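Yellow

Yellow is the colour of daffodils, caution and cheap raincoats. It sits between orange and green on the visible spectrum, a position it has held without complaint.

Uses

Yellow is favoured for objects that people are expected to notice, and for a good many that they ignore anyway. The town of Gastness painted its 30 kerbside bollards yellow one January; 7 had been reversed into by winter. Manufacturers also like it for small items liable to roll under the fridge.

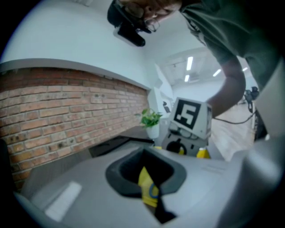 Naming

Paint companies recognise more yellows than the eye does. The Dandura catalogue lists some 1000, among them Oda Butter and Esarura Straw, which share a formula and differ in price. Disputes over where yellow ends and mustard begins are usually settled by whoever is holding the brush.

See also: Ochre; Custard; Hi-vis clothing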